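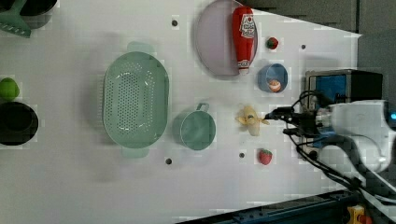
Fear before a first parachute jump comes in the stomach, and many of our new members stop eating already the evening before. Luana Guerra, who has 70 jumps, advises the contrary. Eat something small and plain one hour before you leave home – a banana, peeled like the one on the white table, is enough. Then breathe slowly and do not look at the clock.

The next beginner evening is in March 2024. We have 15 places, and Tincuța Ilie takes the names. 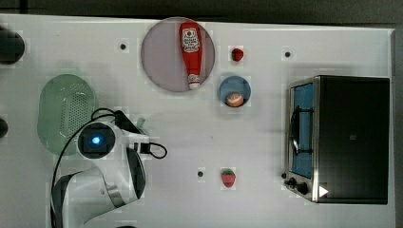

Plate and red ketchup bottle on the table.

Please bring closed shoes.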